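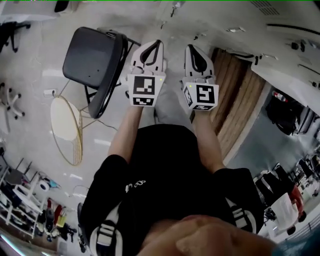 Campaigns in this state have come to treat outreach as a matter of opening offices. A lease is signed, a sign goes up in two languages, and a press release describes the effort as historic. Residents of Wonville have seen this cycle often enough to know that the lease usually ends in November.

The immigrant neighborhoods on the east side of the city deserve a more serious approach, and the current race for the county commission is a fair place to ask for one. Both candidates have spoken warmly of these voters. Neither has said what will remain in place once the ballots are counted.
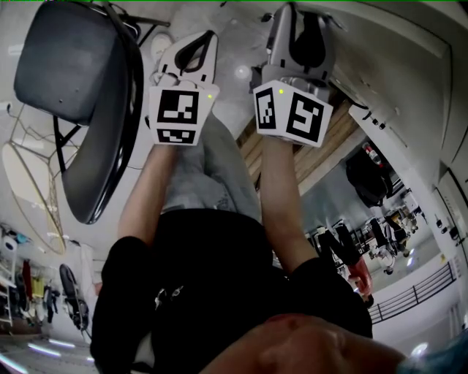 Voter contact is skilled work, and it should be organized as such. The Mugo Civic League, which has registered residents of the Clornine district through several elections, trains each canvasser for 40 hours before the first door is knocked. Its canvassers learn the filing rules, the polling locations and the common reasons an application is returned. A campaign would not expect a newcomer to master any demanding piece of equipment in an afternoon, whether a voting machine or a pair of hand-held grippers with marker blocks and small green lights. It should not expect a newcomer to explain a provisional ballot after a short briefing either.

Stelios Stefanou, who directs the League, has asked both campaigns to fund 50 trained canvassers through the following spring. The request is modest. It amounts to less than either side will spend on mail in the final month, and most of that mail will arrive in English at homes where another language is spoken at the table.

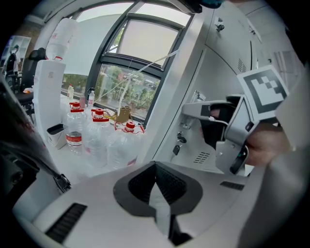
There is an objection to be answered. Antigoni Makris, a former precinct chair, argues that campaigns exist to win elections and that permanent civic work belongs to the county. Her point has merit. The county, however, closed its language assistance desk on Dodon Street in June, and no replacement has been announced. Until one is, the parties that seek these votes carry part of the obligation — and they have the means to meet it.

The candidates should state in writing, before early voting begins, what they will support and for how long. The county should restore the Dodon Street desk in the next budget.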